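Crabtree Hogweed Gloves, long cuff
Fakemholm range

Gauntlets for cutting back giant hogweed, spurge, rue and other plants with irritant sap. The palm and fingers are coated in nitrile over a knitted liner. The cuff reaches the elbow and closes with a drawcord.

Sap from giant hogweed makes skin burn in sunlight, and blisters can follow well after contact. Wear the gloves with long sleeves tucked inside the cuff, and cover the face when using a strimmer.

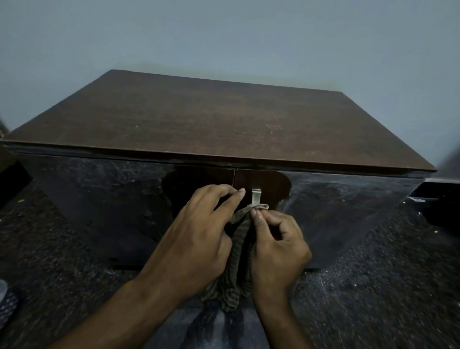

Rinse the gloves under cold water with soap before taking them off. Hang by the cuff to dry, out of the sun. Do not tumble dry. Replace the pair if the coating is cracked or the liner shows.

Sizes: 7 to 10
Pack: 2 pairs
Colour: green
Spare drawcords: pack of 6, sold separately

Not suitable for use with concentrated weedkiller. See the Barkbridge chemical range.

Orders from the Kultville depot leave within 3 working days.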